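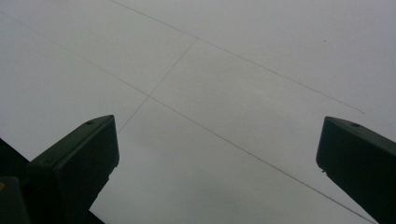
Figure 3. View from the wrist camera of the hand-held gripper with the fingers open over a bare surface. Thin dark lines divide the surface into large sections.

4.2 Visual odometry on low-texture surfaces

The trajectories used for policy training are recovered from the wrist camera and the inertial unit of the Holow gripper, with no external tracking. This makes the quality of each demonstration depend on what the camera can see. In most of the collection the background is cluttered and the tracker has more corners than it needs. The difficult case is the one in Figure 3, where a pale, evenly toned surface fills most of the view and the strongest edges outside it belong to the gripper itself.

Two properties of such views matter for pose estimation. First, the fingers are fixed in the camera coordinate system except for their opening motion. Features detected on them report zero motion regardless of how the device moves, and if they are admitted to the optimizer they pull the estimate toward a stationary solution. We therefore apply a mask covering the fingers and the visible part of the gripper body before feature detection. The mask is indexed by finger opening, which is read from the encoder. Second, the lines on the surface constrain motion only across their own direction. A single line leaves translation along it unobserved, and two parallel lines do not improve on this. A third line crossing them supplies the missing constraint, and its junctions with the other two can be tracked as ordinary points.

The baseline, Ferkus, uses point features only. We extended it with a line term in which each detected segment contributes the perpendicular distance between its predicted and observed positions. Segments are matched between consecutive images by angle and offset, then merged when collinear. Merging proved necessary for thin lines of uneven contrast, which the detector tends to return as several short pieces. Isolated specks are kept as point candidates but receive a low initial weight - dust on the lens cover produces the same response, and the two can be separated only after some motion has accumulated.

We evaluated both versions on the Cloltness split, recorded in August, which contains 1,669 demonstrations. Of these, 300 were set aside for tuning the line weight and the merging threshold, and were not used afterward. From the remainder, Antonina Symonenko selected 52 low-texture sequences by hand, before any tracker output was available. Ferkus without the line term lost tracking in 47 of them. With the line term and the finger mask enabled, most of these sequences were completed without reinitialization. The mask alone did not recover tracking but reduced the drift accumulated before failure.

The remaining failures fall into two groups. In one, the device moves along a single line with no junction in view, and the estimate slides in the unobserved direction until the inertial term diverges. In the other, a line fades gradually and the detected endpoint shifts with exposure. We treat all endpoints as free for this reason, and use only junctions as point constraints. Sequences in which the tracker reported a covariance above the limit given in Section 3.4 were excluded from training in both conditions, so that the policies compared in Section 5 differ only in the demonstrations each tracker was able to recover.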